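Ticket 1734
Product: Alia cell controller, simulation package
Site: Gudach, integration lab
Category: Safety configuration / working practice
Priority: Medium
Status: Closed with actions
Opened: 15/02/2023

Summary
Programs checked in simulation stop with a workspace limit fault when the gripper enters an open container. The same programs ran without a fault on the January build.

Reported behaviour
Operator loads any of the table-top pick and place programs and starts the cycle. The arm approaches, begins its descent and halts once the fingertips pass below the rim of the container. Controller shows "Limit 7 – tool below permitted plane". Clearing the fault and restarting gives the same result. Moving the container to another part of the table makes no difference.

Expected behaviour
Descent continues to the taught depth, fingers close, arm retracts.

Log

Entry 1. Support
Asked site for the safety parameter file, the program and the fault history. Asked whether the checksum on the safety file matches the one on the signed sheet.

Entry 2. Site
Files attached. Checksum does not match. The sheet in the cell folder is from before the update.

Entry 3. Support
The plane in limit 7 is set at rim height. In the January file it was set at table height plus a margin for the fingertips. Somebody has edited the value or the update has replaced it with a default. Please do not change it back yet. A safety parameter is not to be altered to clear a fault until the cause is known and written down.

Entry 4. Site
Understood. One of our people had already widened the limit on a local copy to carry on testing. That copy has been withdrawn. No program from it went to the real cell.

Entry 5. Support
Cause found. The update reads container height from the Wurneo object library and treats each container as a solid block. The plane is then raised to the top of the block. Open containers should carry the "hollow" flag. The flag was missing from the whole basket group.

Entry 6. Support
Corrected library issued. Steps for site:
1. Archive the present safety file under its own name. Do not overwrite.
2. Install the library and reload the safety file.
3. Compare every limit against the signed sheet, line by line.
4. Run the descent at reduced speed with loose objects left on the table.
5. Have a second person check the result and sign the new sheet.
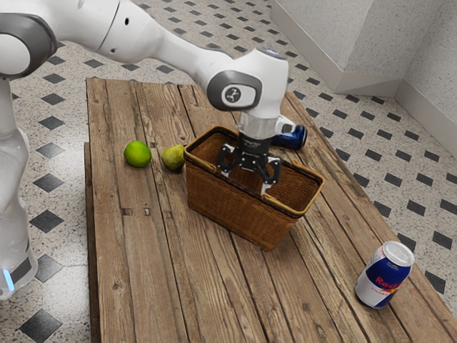

Step 4 is often done with a bare table, and we ask that it is not. The risk assessment assumes a cluttered surface, so the check has to use one. Round items such as fruit and cans should be included, as they can roll if touched and contact is easy to spot in the collision record.

Entry 7. Site
Steps done. 2000 cycles run at reduced speed, then 3000 at program speed. No limit faults. Collision record clean. New sheet signed and placed in the folder.

Entry 8. Support
Noted. A clean run in simulation does not release the program for the real cell. The stopping distance test under the Sandhu procedure still has to be done on the real arm, with the tool and load fitted.

Actions
Support: add a hollow flag check to the library build.
Site: lock editing of safety files to named accounts.
Site: remove old sheets from the cell folder at each update.

Resolution code: library data error. Reopen under the same number if limit 7 returns.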